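Finally got the table page up. Started this in November and then the upload kept dying on me, so if you looked earlier and got half a page, sorry. Should be OK now.

The idea was simple – what ends up on a big table when people use it all day for everything. Helmi Lahtinen suggested it after her own set from Riihimäki, mostly kitchen tables, mostly crumbs. I liked those a lot. Hers has 63 pictures, mine has one so far. Will get to the rest when I get to them.

**Brown table, tea**

Glass of tea-colored something, little white cup right next to it. Desk lamp over on the right, the white one with the bell shade. I like that lamp more than I should. The cord does a big lazy loop across the tabletop, which drives some people nuts and I think it's the best line in the whole picture. 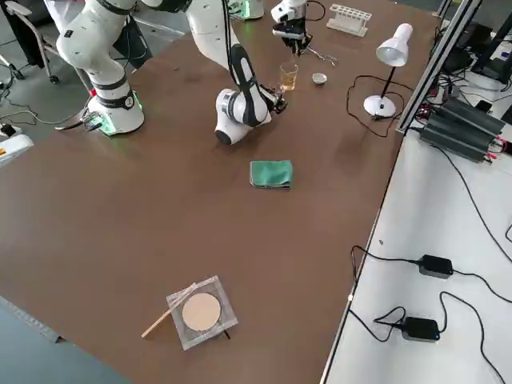 Anyway, tables. A brown one is kinder than a white one, I think. Shows less, warms up anything white you put on it. I had a white one at home for years and every ring and pencil mark showed, I was wiping it down before breakfast. Never again. The brown one gets a damp cloth when somebody remembers and that's it.

**Small stuff, same picture**

Test tube rack toward the back, white, row of round holes. I keep wanting to put pencils in one of these. Helmi uses hers for seedlings on the windowsill, says the basil hates it.

Then the little metal thing lying out on the table. Tweezers or scissors, can't tell at this size and I'm not going to guess. If you know, write.

**On the list for next time**

- the Konov bench, if they let me in before they repaint
- Naker front office – long counter, very bad chairs, great window
- Ernero, upstairs room, mornings only becuase of the light
- my own kitchen table, when it's fit to be seen

Prints: same as before. Small size only, 20 each, postage on top. I've only got 2 sheets of the good paper left so the next batch will be on the matte. Helmi does her own, ask her not me.

Counter at the bottom says 3,709 visits, which I'm pretty sure is mostly me checking if the upload worked. Guestbook is open again, keep it short please, the long ones break the layuot.

More soon – probably after the holidays.

December 2009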